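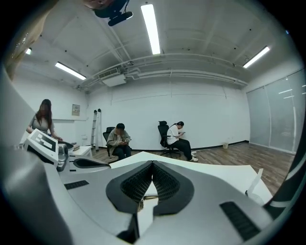

1 min read

Ticket 476: white bench, chairs and floor cabinet
Status: open, nearly there!
Logged by: Gavin Niven, Ploltley workshop
Opened: 2026-04-14

Problem: the long white table rocks whenever anyone leans on the far end, and small parts creep towards the edge. Annoying, but very fixable.

Tried so far
Tightened all the leg bolts with the Bolix key. Better straight away - the wobble dropped by half.
Put a felt pad under the short leg. Lovely for a morning, then it squashed flat.
Swapped the felt for a 32 mm rubber foot from the Atano box. What a difference! I leaned on it with my full weight and it barely stirred.

Still to do
The rubber foot lifts that corner a touch, so round things want to roll. I'd like to try a thinner one, and I've asked for a pair.
One of the mesh-backed office chairs by the wall sinks slowly when sat in. Could be the gas lift - I'll swap the base over and see if the fault follows it.

Please leave the small white cabinet on the floor for now, as the spare feet are going in there. More once the parts land!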